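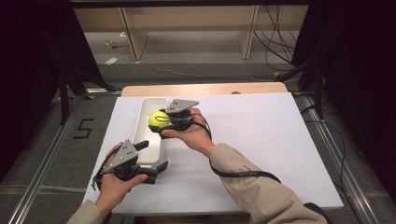 Stusitz Long Tray, white
Item 130-15

A tray for the things that roll off tables. Teodor Magnusson designed it in February after losing the same pencil to the same radiator for most of a winter, and we have tried not to improve on his first drawing, partly out of respect and partly because he doesn't answer email.

It is long, it is narrow, and it has walls. Pens, chopsticks, knitting needles, paintbrushes, tennis balls if you have them. It will not organize your life. It has no compartments, so everything in it gets to know everything else.

Details
Length: 80 cm
Material: white plastic, same color all the way through
Corners: rounded
Lid: no
Dishwasher: top rack, if yours is long enough. Measure first. Idun Hovland did not.

Colors
White. The gray sold out and we're told it is coming back. We were told that last year too.

Fits with
The Traketti shelf, lengthwise, with a little room to spare. The Eide desk, along the back edge. Does not fit the Skerno drawer, whatever the old catalog said. If you bought one on the strength of the old catalog, write to us and we'll take the tray back. The drawer you'll have to live with.

Care
Warm water and dish soap. Scouring pads leave marks. So does curry, permanently, in a shade some customers have come to like.

Shipping
Packed in pairs or singly. Orders of 2 or more go out in one box. The box is large and mostly air, and your mail carrier will have opinions.

Returns within 15 days, unused, or at least convincingly rinsed.

Page updated Sunday, May 5, 2019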